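Speaker Notes: Keeping Track of Keys in Shared Buildings
Presented by Obaidul Begum, Office of Facilities Services, Draltport
Revised 12/1/20

Opening

Good morning, and thank you to the Grirkthorpe branch for the invitation. My remarks today concern key control in buildings with more than one tenant. I will speak for the first part of the session and leave the remainder for questions. Please hold detailed questions about electronic locks until the end, as they are covered in a separate handout.

The office I represent is responsible for 13 buildings. At the start of the review we held 484 metal keys on record. By the close of the review in November, we had confirmed the location of all but 64 of them. Those 64 keys are the subject of much of this talk.

(Pause. Confirm that those in the back can hear.)

How the records fell behind

Our written policy required a signature for every key issued. The policy was sound, and most departments followed it on the day a key was handed out. The difficulty arose later. Staff moved to other offices, and their keys moved with them or were passed to a coworker. A supply closet on the second floor of the Wickramasinghe Building had four keys on the register and six in use. The two additional keys had been cut at a hardware store some years earlier, and the department concerned had paid for them out of its office supply budget.

Tenants should not be blamed for this. The official process for a second key took three weeks. A person who must open a closet every morning will find a faster way.

Tags and labels

Many of the keys turned in during the review carried no label. Others carried labels that gave away too much, including a full room number and, in one instance, the street address. A lost key with an address on it requires an immediate lock change. A lost key with a plain code may not.

We now use a short code that has meaning only when read against the register. The register is kept in a locked cabinet, with a second copy at the Draltport main office. Paper labels under clear tape did not last and have been withdrawn. Hard tags with a hole for a ring are preferred, and the color of the tag shows the class of door:

Yellow: storage and supply rooms
Red: mechanical and electrical rooms
White: offices and meeting rooms
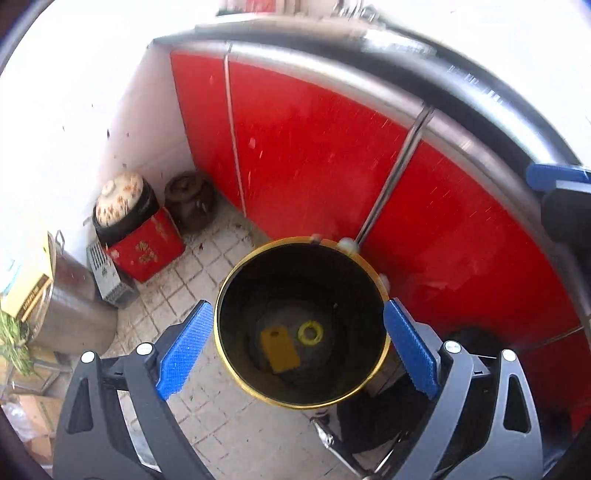
Yellow tag and ring at the bottom of a black canister.

Color should never be the only means of telling one class from another. Some members of staff cannot easily distinguish red from other shades, and the printed code must therefore carry a letter for the class as well. Our first order of tags left this letter out. We had them reprinted.

Issue and return

Under the present procedure, a key is issued to a named person and to no one else. A department may not hold a key in common unless it has a lockable key box and a designated holder. When the holder leaves, the key comes back to our office before it is issued again, even if the next holder sits at the same desk. Several departments objected to this step. We have kept it, and we have shortened the turnaround to one working day.

(If asked about deposits: we considered a deposit of $50 per key and decided against it. The cost of handling the payments was judged too high, and part-time staff would have been unfairly affected.)

The annual check

Each holder is now asked once a year to present the key in person. A photograph or an email is not accepted. The visit takes a few minutes at the service counter. Reminders go out two weeks beforehand, with one further notice to the holder's supervisor if there is no reply.

When a key cannot be found, we ask for a written statement and decide on the lock within two working days. Exterior doors are always rekeyed. Interior doors are reviewed one at a time.

Matters still open

Three of the Grirkthorpe buildings have outside contractors who hold master keys under older agreements. Those agreements come up for renewal next year, and the new terms will require return of the keys at the end of each shift. We have also not settled how long closed register pages should be kept. Our current practice is seven years.

Copies of the register form and the loss statement are on the table by the door. Departments that want to adapt them may do so without asking permission.

(Invite questions. Repeat each one into the microphone before answering.)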